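Priltudbridge Community Help: Computers and Recycling

Preparing an old desktop computer for parts recovery

Posted by Haltik, 12/20/20

I have been asked to dismantle a desktop computer before its remaining parts are sorted. The side panel is off and the memory has been removed. Please advise on the correct order for the other components, and on whether the power supply may be opened.

Shamim Sial

The power supply must not be opened. It can hold a charge after the mains lead has been withdrawn, and should be passed on as a sealed unit. Lay the case on its side on a firm table, with the open side upwards, and disconnect every cable before any screw is loosened. 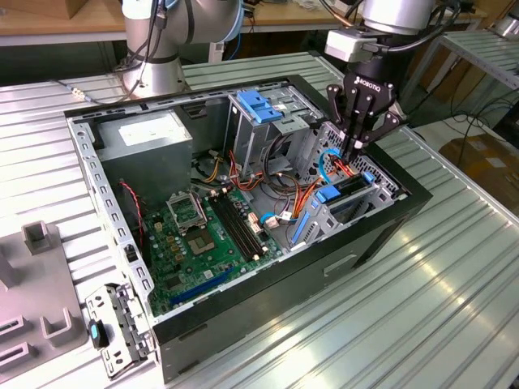
Drives should be taken out next. Where the drive bay is held by a plastic latch, release the latch fully and do not force the bay. The motherboard is removed last. If the processor has already been taken out, keep fingers and tools away from the exposed socket. Allow two hours for a first attempt. Screws should be kept in a lidded tub.

Cateo

Agree with the above. Pull on the connector and never on the wires.

Dhanial

Our centre accepts bare cases, but drives must be handed in separately. The counter closes for stocktaking on 9 January and reopens on the following day.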